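Field and lab assistant wanted for a hydrogeology project (paid, part-time)

Hi all,

I'm looking for one person to join me on the Dellora groundwater project, starting in the fall and running through March. I study how water moves through old mine waste and what it picks up on the way, mostly zinc and sulfate in our case. The site is the Zerier tailings pile, which has been sitting there slowly leaking into Rao Creek since long before I was born.

What you'd be doing: every other week we drive out, sample the wells, take field pH and conductivity, filter and acidify the bottles, and drive home tired. In between, you'd be in the lab with me running leach columns. We packed the first set in the spring and I now have 600 bottles' worth of shelf space and a strong wish for a second pair of hands.
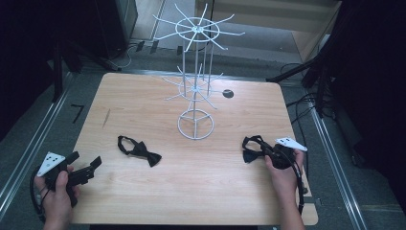 Ravindran Kurian, on reading my draft: you should say up front that the wells are a hike. Fair enough! It's 2 miles each way from the gate with a loaded pack, partly on loose rock, and we go in the rain (we like the rain, that's when the creek gets interesting). If carrying gear is a problem for you but the lab work sounds good, write to me anyway and we can split things up differently.

You don't need a geology degree. A year of college chemistry would help a lot, and so would being able to label a bottle the same way on a cold afternoon as you did in the morning. I'd love someone who has used PHREEQC or any other geochemical code, but I can teach you - it took me a whole winter to get comfortable with it and I still swear at it. A driver's license is a must.

Pay is hourly at the university's research assistant rate, 12 hours a week on average, more in field weeks. Travel and boots are covered, with a boot limit of $500 (please don't spend it all, they get wrecked). Your name goes on anything you help write. 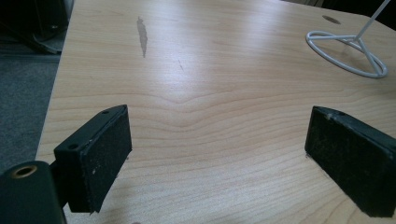
Does it matter if I've only done soils, never water? No, soils people are very welcome. Half of what we do is unsaturated zone work anyway, and you'll probably know more about moisture probes than I do.

To apply, send me a page on who you are and why this sounds like fun, plus the name of somebody who has worked with you. No formal resume needed, though I'll read one if you've got it. I start going through letters on Monday, July 29, 2024, and will keep going until I've found the right person. Short phone chats after that, then a day out at the site so you can see the place before you say yes.

Hema Fernandes
Dellora groundwater project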